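Stonari opens orders for two-arm garment folding package

November 23, 2024

Stonari has opened orders for a software and hardware package that lets a pair of robot arms fold T-shirts and similar light garments on a flat table. The package, called Itow, was shown to a small number of laundry and apparel firms in September and is now offered to any buyer with a compatible two-arm setup.

Itow consists of a head-mounted camera, a control computer, a set of trained folding routines and a calibration sheet. Arms and hands are not included. Stonari lists support for multi-finger hands and for simpler grippers, provided both sides can close on a single layer of cloth.

The routines work on one garment at a time. Both ends of the cloth are held while it is drawn straight, then the fold is made and the stack is pressed down from above before the next step begins.
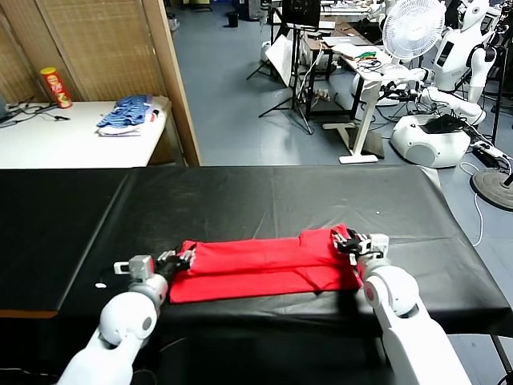
The company recommends a plain, dark work surface. Light tables can be used, but white garments are then harder to separate from the background and the software will ask for a second look more often. The surface does not need to be perfectly smooth. Creases in a table covering are tolerated as long as they do not lift the edge of the garment.

Stonari says the routines were trained on 693 garments, mostly short-sleeved shirts in adult sizes. In its own test series, a shirt laid flat at the start took an average of 109 seconds from first grip to final press. Shirts that start in a heap are outside the scope of the current release. So are hooded tops, buttoned shirts and anything with a full-length zipper.

Two fold patterns come with the base license, a long strip fold and a compact square fold. The square pattern has an option to keep a chest print facing up, which shops have asked for because it lets staff identify a shirt without opening it.

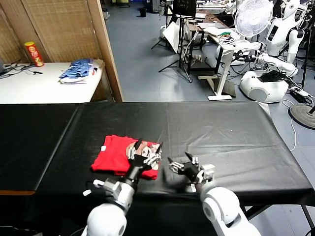

Additional patterns can be taught by guiding the arms by hand through the motion. The manual calls for more than 100 recorded passes per pattern before the result is used without supervision, and the recordings are processed on the control computer. No network connection is needed after installation.

Siqueira, a uniform rental firm that took part in the September showing, has placed an order for a single station. It plans to run the station beside its existing manual folding line and compare rejects before deciding on more.

Installation and service will be handled by Starkholm, which also supplies mounting frames for the arms. Setup at the customer site is scheduled for two working days, including calibration. The service contract covers camera replacement and software updates. Worn fingertip pads are billed separately.

Pricing is available on request. Stonari is quoting delivery in eight weeks for orders placed before the end of the year.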